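Home | What's On | Talks | Photos | Find Us | Contact

Running a small music festival: my notes from the Etwood talk

July 12, 2018 – 345 views – 9 comments

These are the notes I spoke from, tidied up a bit for the people who asked. I went off them quite a lot, so if you were in the room and remember a story that isn't written down, that's why. Where it says PAUSE I mostly forgot to.

Start: hello, thanks to Deirdre Madigan for having me, check the people at the back can hear.

Right. I want to talk about the fiddle weekend at Murkance, and mainly about the second year, since the first year we had no idea what we were doing and got lovely weather, so there's not much to learn from it. The second year it rained on the Saturday morning and half the lane turned to soup, and I learned more by lunchtime than in the whole twelve months before.

(Say where Murkance is. People always think it's on the coast. It's up the valley past Ivlow, one road in, one road out, and the bus stops running at teatime.)

How we picked the weekend. We wanted June because the evenings are long and you don't need to pay for so much lighting. What I hadn't done was ring round the other festivals nearby. Ivlow had their street fair on the very same dates! Same ceilidh band booked for both, as well, and I only found out when the caller rang me up to ask which one she was meant to be at. So now I ring Ivlow first, before the hall, before the bands, before I even tell my husband. We've settled it so that they go first and we go a fortnight later, and people come to both.

PAUSE. Ask who's here from another festival. Let them wave.

The session tables. I could do an hour on this and Deirdre has told me I can't. If you want people to sit down and play tunes together, you need tables they can put a drink on and chairs without arms. That's it really. Fiddlers can't bow in a chair with arms, and the box players get their elbows stuck. First year we had hall chairs with arms, all of them, and everybody perched on the front edge for two days and went home with bad backs.

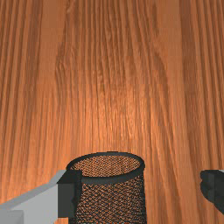

A wooden tabletop with plenty of grain to it.

Put the tables where people walk past, too. We'd tucked the slow session away in the back room so the beginners wouldn't feel stared at, which was kind of us, and hardly a soul found it. Next year we moved it right by the tea hatch. Packed! People came for a scone and stayed for three jigs. A few of them went off and borrowed a whistle and they've been coming to our winter evenings ever since, so I count that as the best thing we've ever done and it was only because the back room had a leak.

Food. Keep this bit short, it's nearly lunch.

We'd gone with one van, a very good one, and the queue went out of the gate. Dancers come off the floor starving, all at the same moment, and they will not wait. So now we have 6 stalls spread about the field and I ask the ceilidh caller to tell me when the break is coming, so I can run down and warn them. Get one stall that does something hot and plain for children. Get one that's open early for breakfast (the campers will love you for ever). And ask each of them what power they need, in writing, because "just a kettle" has meant some very odd things over the years.

Story here about the crêpe man and the fuse. Don't name him.

The programme. Abelardo Cabrera did ours in the second year and he did one thing I'd tell anyone to copy, which was to leave gaps. I'd filled every slot, I was so pleased with myself, it looked like a train timetable. He took a pencil to it and crossed out a good third. I sulked. But in those gaps people talked, and bought raffle tickets, and two of the pipers got up and played on the wall by the car park, and that's the bit everyone still goes on about. You can't book that. You can leave room for it.

He also made me put the walking time between the hall and the field on the map. It's nine minutes if you're carrying a harp. We tested it with an actual harp.

Money, quickly. I'm not going to read out the accounts. The weekend ticket is £50 and that covers everything except the Saturday workshop, and under-twelves come in free. We tried separate tickets for each concert and it was a headache at the door, all that checking and arguing in the drizzle. One wristband. One price. The Nijs marquee is the biggest thing we pay for and I'd pay for it again tomorrow, it didn't let in a drop all weekend, which is more than I can say for my tent.

If you're just starting, don't hire a marquee in your first year unless you've got nothing else. Ask the school, ask the chapel, ask the farmer with the clean barn. Then buy the farmer a very nice bottle of something.
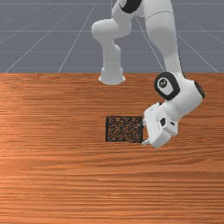 What should you do first if it rains on the day?

Get straw or matting down at the gate and along the lane before the first cars arrive, then move the afternoon dancing indoors and put a notice up at the entrance saying so.

I got asked that one in the tea queue as well, so it's going in the notes. The mistake we made was waiting to see if it would clear up. It doesn't clear up in Murkance. We stood at the gate looking at the sky until the first camper van went in up to its axles, and then we had to find a tractor, and then we had to find the person with the key to the tractor.

Last bit: the Sunday. Everyone is tired on the Sunday and that includes you. Don't put your big name on then. We have the singaround in the morning, very gentle, then the children's band, who practise all weekend and are always better than I expect, and then one last set of reels in the field and everybody helps stack the chairs. (No arms!)

Thank Deirdre again. Mention the Ivlow fair leaflets are by the door. Remember to pick up my own flask this time.

Shares: 50 | Comments: 9 | Older talks | Newer talks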